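4. Clearing the shared table

I've rewritten this part of the Gikivville handbook because the old version assumed you already knew where everything lived, and after Lăcrămioara's first Wednesday on her own I realised that only Iulian and I did. So, from the top. It takes me twenty minutes if I leave my phone in my bag, a fair bit longer if I don't.

Before you start

You'll want the damp cloth, the dry cloth, the shallow brick tray (labelled 27), the chess box and the recycling tub from under the sink. Grab the lot in one trip. I never do, and I always regret it!

Note: the black bin on the table is not the rubbish bin. It's the sorting bin, and it stays on the table the whole time. Rubbish goes in the one by the door.

Bottles first

1. Pick up every bottle, standing or lying down, and check the caps are screwed on tight before you tip anything. A half-closed cap will find the chessboard, believe me.

2. Look inside the black bin too. Bottles end up in there all the time, and they're easy to forget once you've done the ones on the tabletop.

3. Anything with a drink left in it gets emptied at the sink. Rinse, squash, cap back on, into the recycling tub. Labels can stay on (Anong used to peel them all off, bless her, and it made no difference to the pickup).

CAUTION: Don't park full bottles on the chess side of the table, even for a minute. The board is only card underneath and it swells.

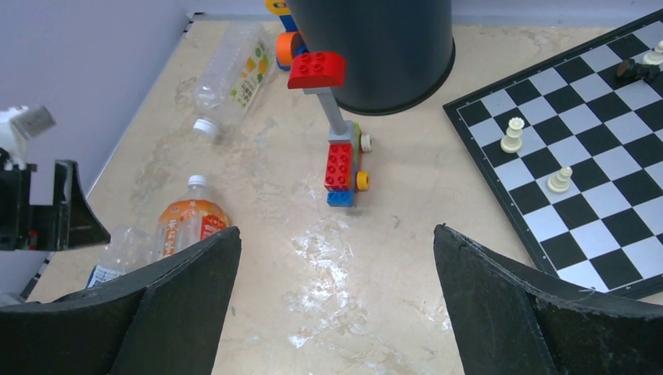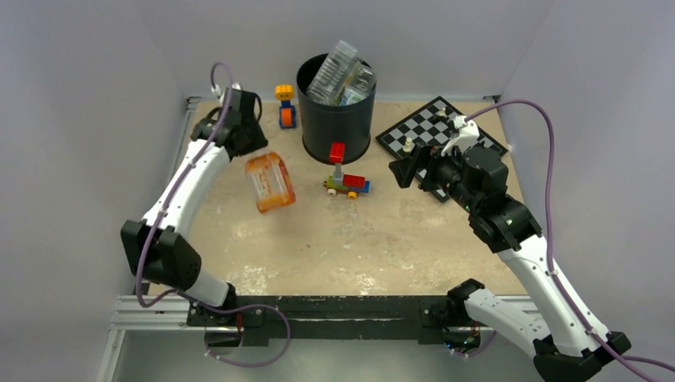
Figure 4. The brick build in front of the black bin, in both views. The chessboard shows in both views as well.

Brick builds

4. Decide whether the build is a keeper. If there's a name slip under it, it's a keeper and goes on the shelf as is. No slip, it comes apart.

5. Lift from the base, with both hands. Anything with a tall post will snap at the post if you pick it up by the top, and then you're on the floor looking for wheels.

6. Taking one apart, start with the wheels and put them straight into the small end of the tray. We're meant to have 109 bricks in the Collero set and it's always the wheels that go missing. Then pull the post, then split the stacked bricks. Colours don't matter, sizes do — big ones flat on the bottom, little ones on top.

7. Little brick figures stay in one piece. The kids care about the figures far more than the cars, and Octavian once had to rebuild one from memory with an audience.

Chess

8. Put the pieces away before you touch the board. Lift them off one by one, black pieces in the left half of the box and white in the right.

9. Wipe the board with the dry cloth only, and slide it in behind the box.

Wiping down

10. Now the tabletop. Damp cloth first, back to front, then dry. White chalky marks usually need a second go with a drop of dish soap. Please don't use the spray cleaner, it leaves the surface tacky.

11. Wipe the rim of the sorting bin while you're there, inside and out, and leave it open side up at the back of the table.

12. Tick the sheet on the cupboard door and write down anything that's missing. If it's a Collero piece, tell Cosmin, who orders the spares. Everything else can wait until I'm next in.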